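Mobile Commerce, Session 2: Why Carts Get Abandoned on Phones

Okay, last time we talked about getting people to open a shopping app at all. Today I want to get into what happens once they're in there (and why so many leave!).
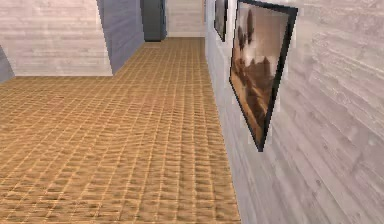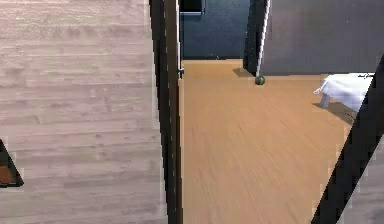 Pale wood planks, computer-rendered, in both views.

Let's take Usier, the shoe store app from your reading. Out of 1,000 shoppers who put something in the cart, 200 paid. Yeison Pacheco went through their checkout and found 11 screens between the cart and the receipt. Eleven! I gave up on the address form myself, and I wanted the shoes.

Brallus did it differently. They let you check out as a guest and ask for a password afterward, if you feel like it. Thongchai Thongdee's chapter argues this hurts repeat sales, and I go back and forth on that one, so bring your opinion.

For next time: buy something small on your phone, or get as far as the pay button, and write down every screen you hit. Read the Chávez case too, but skip the part on shipping rates, we'll do that in September.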